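Cantinho de trabalho em L num quarto pequeno: como arrumo a mesa, o chão e a gaveta?

Comunidade Otuteo > Casa e arrumação > Espaços pequenos

Olá a todos! Ando há semanas às voltas com isto e preciso de olhos frescos. A divisão é pequena, paredes brancas, chão em espinha num tom claro (adoro-o, mas nota-se cada risco e cada pinguinha de sujidade), e a mesa é uma branca em L que come metade do espaço. Lá ao fundo, debaixo da ponta da mesa, meti um bloquinho de gavetas branco e mesmo ao lado está o aquecedor. As minhas dúvidas são três: se viro a mesa ao contrário, se o aquecedor pode ficar ali e o que faço às garrafas que acabam sempre em cima do tampo. Orçamento: 600 euros, mas se gastar menos ninguém chora cá em casa.

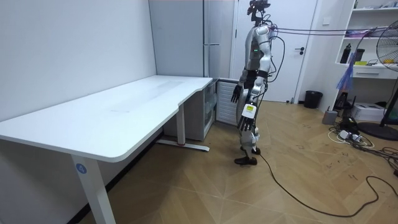

Úna Duggan
Eu começava pelo aquecedor, muito antes de pensar em virar a mesa! Tive um parecido encostado a umas gavetas de plástico e ao fim de um inverno estavam empenadas, nunca mais fecharam direito. Deixa-lhe espaço livre à volta e vê no manual a distância que o fabricante pede. Quanto à mesa, eu não mexia. O L encostado ao canto é o que te deixa chão para andar, e se a viras ficas com uma ponta no meio da passagem (já fiz essa asneira em setembro e andei com nódoas negras nas ancas até ao Natal).

Agora o chão. Pelas juntas em diagonal entra tudo, por isso aspira no sentido das linhas e só depois passa a esfregona bem torcida. As marcas mais teimosas saem-me com um pano de microfibras e uma gota de detergente neutro. Debaixo da mesa é que compensa insistir, entre os pés, onde o pó se junta. E fecha-me essa gaveta do móvel cinzento, por amor de Deus, que um dia alguém lá deixa a canela! Se há ferramenta lá dentro, põe um forro antiderrapante e pronto, deixa de andar a passear.

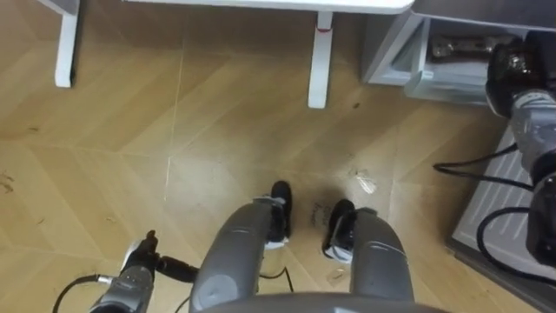 Garrafas em cima da mesa

nallcombe
Só respondo a esta parte, do resto não percebo nada. Líquidos escuros em cima de tampo branco é pedir uma mancha. Eu uso um tabuleiro baixo, daqueles de rebordo, e fica tudo lá dentro. Custou-me 7 euros na feira. Se guardas garrafas com grão e líquido, do género que tem uma camada clara em cima e castanho-avermelhado em baixo, tampa bem apertada e sempre de pé. E cola uma etiqueta com o conteúdo, que daqui a uns meses já não sabes o que é.

Outra coisa: não as deixes perto da borda da frente. Uma cotovelada e vai tudo para as juntas do chão de que a Úna falou. Eu deixo as minhas a uns 8 centímetros da parede e nunca caiu nenhuma.
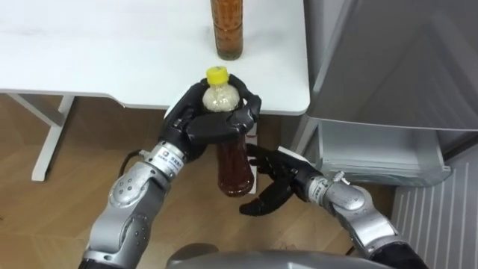

Cabos e passagem

haltmont_casa
calha por baixo do tampo, abraçadeiras de velcro e já está. cabo comprido atravessado no chão é tropeção garantido, leva-o junto à parede. eu fiz a minha mesa toda numa tarde com 8 abraçadeiras e ainda sobrou uma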